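Section 9: Running the PC Assembly Demo for Visitors

I wrote this part of the Isari cell guide after our September open day at the Lusville shop, when 32 people came through and I learned a lot about what to do first (and what to leave alone!). If you've got your own visitors coming, start here. The demo program is number 2590 on the pendant, listed under Ciltura Demos.

Before the doors open

1. Turn on the controller and let the arm finish its self-check. Mine takes 23 seconds, so go grab your safety glasses.

2. Lay the computer on the table on its side, open side up. Push it snug against the stop so it can't creep while the arm is working.

3. Load the fixture tray. Every part has its own pocket, and the arm goes to the pocket whether there's a part in it or not, so please check twice.

4. Run the whole program once at slow speed with your hand on the stop button. I know, I know, you ran it yesterday. Do it again.

Note: If you moved the table to make room for chairs, redo the touch-off in Section 4. I skipped it once and spent the first tour apologizing.

With visitors in the room

5. Ask everyone to stand behind the yellow tape. Kids go in front, and bags go on the floor by the door.

6. Tell people what's about to happen before you press Start. It's over pretty fast, and they like knowing where to look!

7. Press Start and step back. Keep the stop button in your hand the whole time, even while you're answering questions.

CAUTION: Never reach over the computer to point at something while the program is live. Use the long pointer that hangs on the Mabaso cabinet.

The gripper working over the open computer:

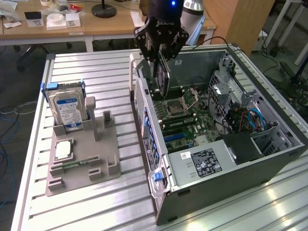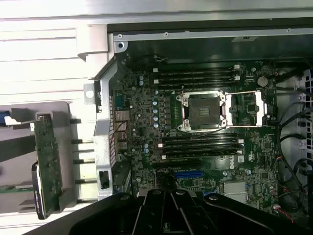 8. When the cycle ends, wait for the pendant to say Home, then switch to Hold. Now you can let people come closer, a few at a time.

9. Put the parts back in the tray by hand before the next group. Hold circuit boards by the edges, and wear the wrist strap.

Note: If the arm stops partway through, don't press Start again. Choose Retreat, wait for it to back away, and reload from step 2. I tell the visitors it's a good chance to ask me stuff, and they always do.

Updated 12 January 2021. The shutdown steps are in Section 10.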